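이 사이트는 쿠키를 사용합니다. 계속 이용하시면 쿠키 사용에 동의하신 것으로 봅니다. [동의] [자세히]

검색어를 입력하세요 검색

Hurum 작업장 방문기 - 핸드헬드 그리퍼 작업 수칙 위주로

2021-02-15 | 현장메모

오전에 Hurum 도착. 입구에서 명찰 받고 바로 안쪽으로. 사진은 허락된 자리에서만. 안내는 짧았고 질문 시간은 길었음. 좋았다.

제일 먼저 본 건 벽에 붙은 수칙서. 총 54개 항목. 작년 10월에 Fultell 쪽 양식을 가져와서 고쳤다고 함. 처음엔 다들 안 읽었는데 항목마다 담당 작업대를 적어 넣고부터 읽기 시작했다고. 이건 우리도 따라할 만함.

기억나는 것만 적는다. 물건 잡기 전에 손가락 패드 확인. 라벨 있는 용기는 라벨이 보이는 방향으로. 경고 표시 붙은 건 내용물부터 확인하고, 확인 안 되면 작업에서 뺀다. 손은 손잡이에만, 링크 쪽으로 넣지 말것. 작업 끝나면 물건 목록이랑 대조하고 서명.

기록 쪽은 Brirent 장부 프로그램. 지난 분기 작업 기록 2,122건, 그중 수칙 위반 메모가 달린 게 652건. 많은거 아니냐고 물었더니 일부러 작은 것까지 다 적게 한다고. 적었다고 혼내면 그 다음부터 안 적는다, 라는 대답. 맞는 말 같음.

아쉬운 점. 비상정지 훈련은 못 봄. Wannasri 현장은 2인 1조가 원칙인데 여긴 혼자 하는 시간도 있다고 해서 조금 걸렸음. 답변은 "검토중". 다음에 가면 다시 물어볼 에정.

점심은 근처 국밥. 주차는 건물 뒤편이 편하다.

경고 라벨 항목은 돌아와서도 계속 생각난다. 우리 수칙서엔 '위험물 주의' 한 줄이 전부라 누가 봐도 부족함. 꽃무늬 상판 위에서 그리퍼 양 손가락이 빨간 몸통에 흰 뚜껑 달린 병을 눕혀 물고 있는데, 병에 빨간 테두리 그림이 든 작은 경고 라벨이 있다. 이런 병이 충전기, 핀 달린 초록 기판이랑 한 상판에 올라올 때 어디까지 같이 둘 수 있는지, 그 기준을 따로 써야 한다. 초안은 이번주 안에.

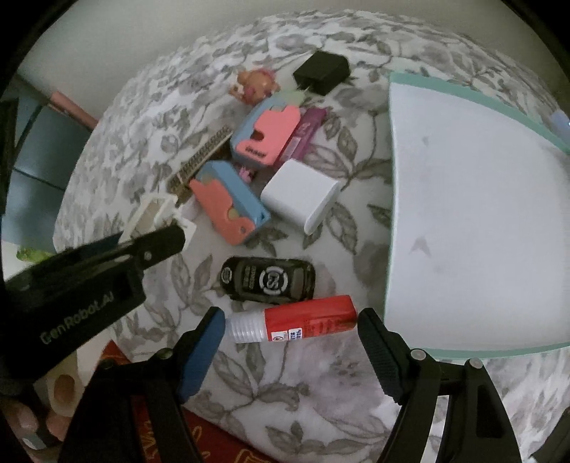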